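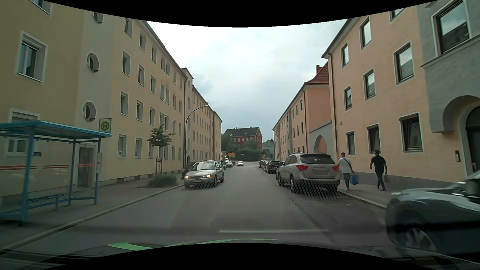

Brorkier Forward Sensing Unit
For automated driving and road mapping vehicles
Manufacturer: Illgate
Availability: on request

Product description

The Brorkier is a forward sensing unit for test vehicles with automated driving functions. It is mounted inside the car, behind the windshield, and delivers a wide view of the road to the vehicle computer. The unit consists of the camera head, the Sikance bracket, one power cable and one data cable. The vehicle computer is not part of the delivery.

The wide lens is made for town streets, where the software must see parked cars, both curbs and people on the sidewalk at the same time. The same setting can be used on open roads. It is not necessary to change the lens between the two.

Setting up the unit

Please read all the steps before you begin. One person can do the work, but with a second person the alignment goes faster.

1. Park the vehicle on level ground and switch off the ignition. Check the tire pressure, and load the vehicle as it will be loaded during the drives.
2. Clean the inside of the windshield with the cloth from the box. Let the glass become fully dry.
3. Press the Sikance bracket on the glass behind the mirror and hold it there for 2 minutes. The upper side of the bracket must stay 28 mm or more from the edge of the glass.
4. Let the adhesive rest for 12 hours before you hang the camera head. In a cold garage, please wait longer.
5. Lead the cables along the roof lining and down the side pillar. They must not cross the area of the airbag.
6. Connect the data cable first, then the power cable. The lamp on the housing is orange during the start and becomes green.

Alignment

Switch on the vehicle computer and open the live view. Turn the small wheel at the left side of the bracket until the far end of the road lies on the middle line. Then tighten the two screws by hand, first the lower one. A straight street is the best place for this work, because the far end is easy to find. On a road with a crest, use the crest for a first coarse setting only and repeat the alignment later on flat ground.

With the standard setting, the live view has a black curved border at the top and at the bottom. The software knows the form of this border and leaves it out of the calculation. Do not try to remove it by turning the lens ring. The ring is fixed at the factory, and when it has been moved the unit must come back to us for new calibration.

After the alignment, make one short drive and check the live view again. If the middle line has moved, the screws were not tight enough. 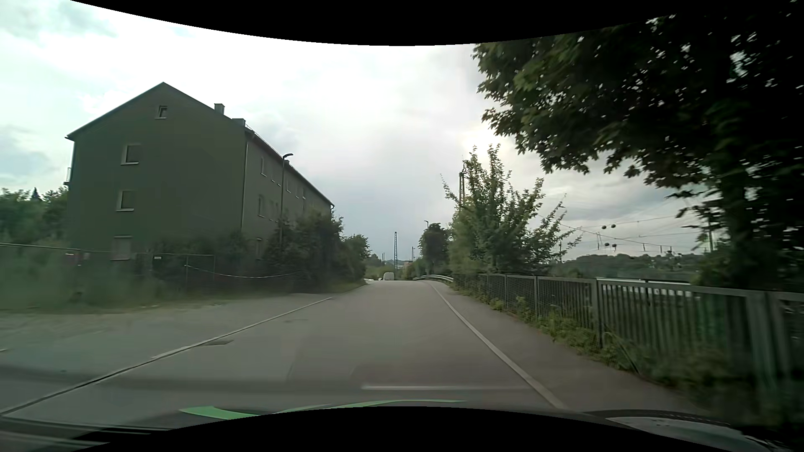 Maintenance and Care

Every day, before the first drive
Look at the windshield from outside and inside. Insects and dust in front of the lens should be removed with water and a soft cloth. Keep the top of the dashboard free from papers and bright objects. They are reflected in the glass, and the reflection lies over the lower part of the road.

Every month
Check that the bracket sits firmly. Pull lightly on both plugs. Clean the lens with the air blower from the box, never with a window cleaner. Run the self-test from the service menu and save the report with the vehicle papers.

After replacement of the windshield
Always use a new adhesive pad. The old pad does not hold a second time. Repeat the complete setup from step 2 and make a new alignment.

Common problems

The lamp stays orange: the data cable is not fully in. Switch off, connect again, and wait for the restart.

The lane lines are found only on one side: the camera head is turned to the left or right. Loosen both screws and align again.

Near objects at the side are blurred while driving: the shutter time is too long. Choose the setting "Short" in the service menu. On dark days the picture then becomes a little noisier.

Spare parts

Adhesive pad for Sikance bracket, article 3,281
Cable set Mulder, for vans and longer vehicles
Cleaning cloth and air blower

Service contact: Fouad Nseir, Illgate technical service. Please have the serial number ready. It is printed on the back of the camera head, under the cable cover.

Page last changed: 2020-03-03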